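Actualités > Équipement > Robotique

Temps de lecture : 2 min

Sakon prépare l'achat de postes à deux bras pour son site de Clustarside

Dernière mise à jour : 6 novembre 2024

Sakon veut équiper son site de Clustarside de nouveaux postes robotisés pour la manipulation de vaisselle et d'emballages alimentaires. Le dossier d'achat, transmis à la direction financière, porte sur des bras, des pinces et du mobilier. La commande serait passée en deux tranches, la seconde restant soumise aux résultats de la première.

Deux fournisseurs ont été consultés. Gentile propose un contrat de location avec entretien compris, Disel une vente ferme avec pièces de rechange facturées à part. Le jeu de doigts de pince est chiffré à 188 euros chez Disel. Gentile l'inclut dans le loyer, dans la limite de deux remplacements par an.

Les besoins ont été établis à partir de tâches sur table, avec des objets courants : tasses, brique de lait, supports à tasses.
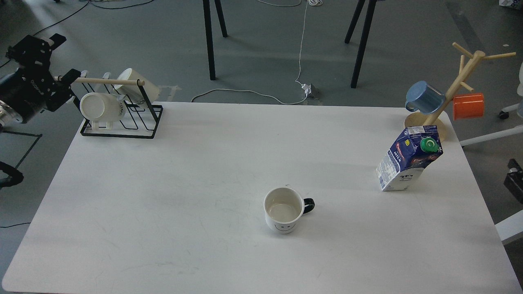
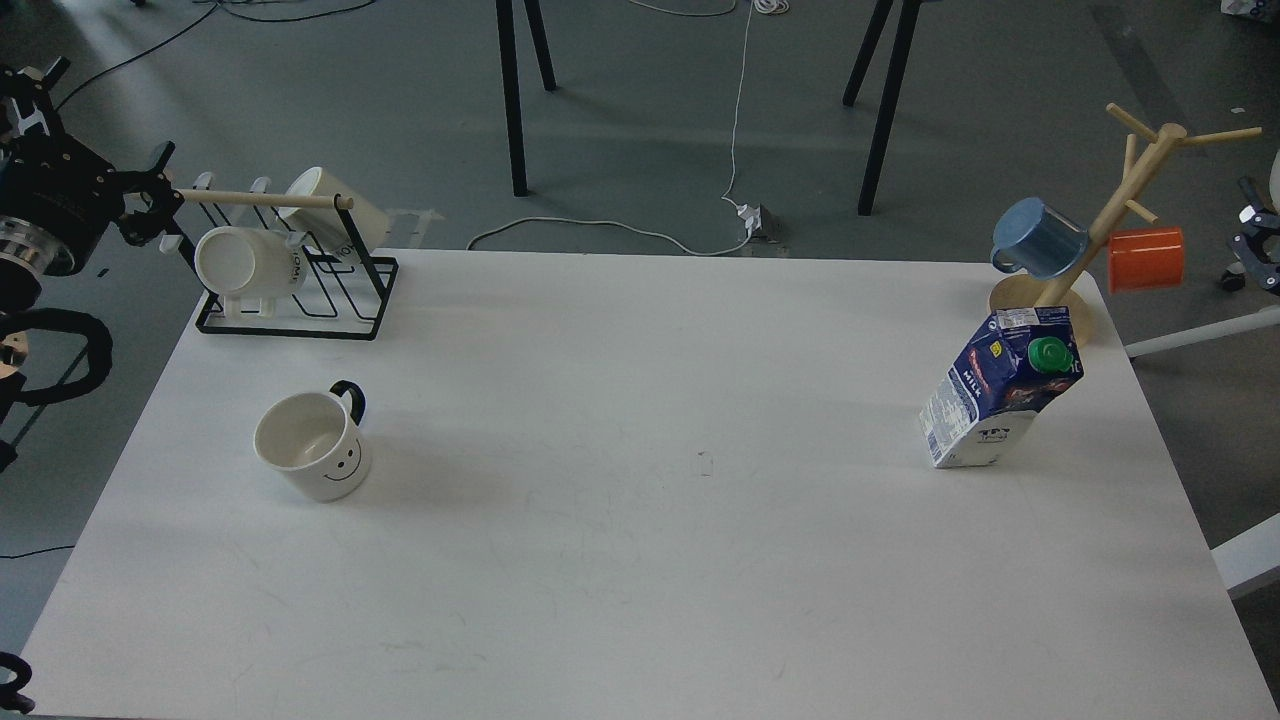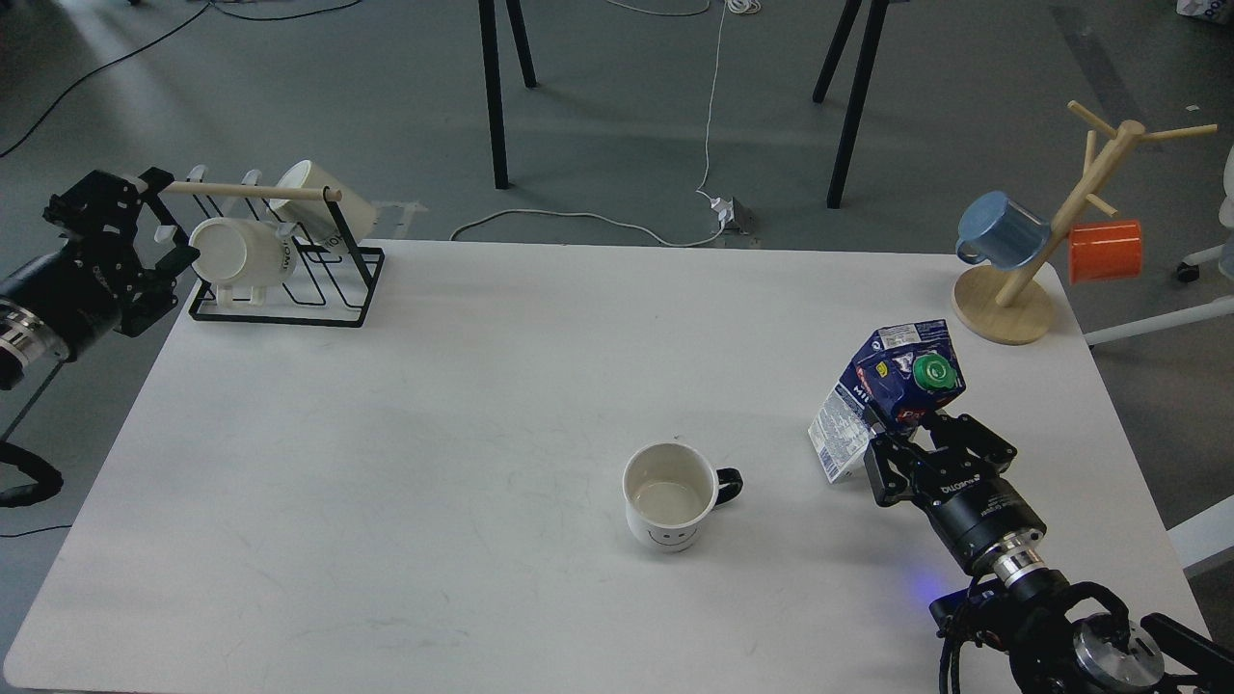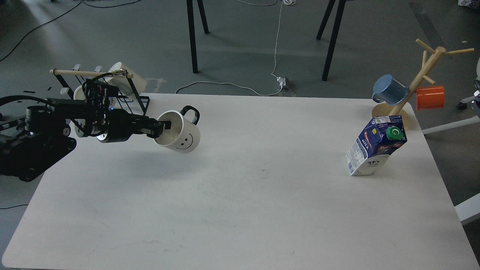

Manipulation d'objets de cuisine sur table blanche, avec bras noirs à pince. Sur la troisième vue, la pince de droite tient la brique de lait ; sur la quatrième, celle de gauche tient la tasse au visage souriant.

Le cahier des charges demande que chaque poste accepte des objets de formes différentes sans changement d'outil. Il prévoit aussi 2000 heures de fonctionnement avant la première révision et une formation sur place pour les opérateurs.

Le mobilier fait l'objet d'une ligne séparée - 600 euros par poste pour la table et les fixations. Une enveloppe de 300 euros par poste est réservée aux câbles et à l'alimentation électrique. Les consommables d'essai, vaisselle comprise, seront pris sur le budget de fonctionnement.

Le choix du fournisseur est attendu avant la fin novembre. Si la location est retenue, la dépense sera étalée sur trois exercices. Dans le cas d'un achat, Sakon devra reporter le remplacement de deux convoyeurs - une option que le service de production juge acceptable. La livraison de la première tranche est prévue neuf semaines après la signature.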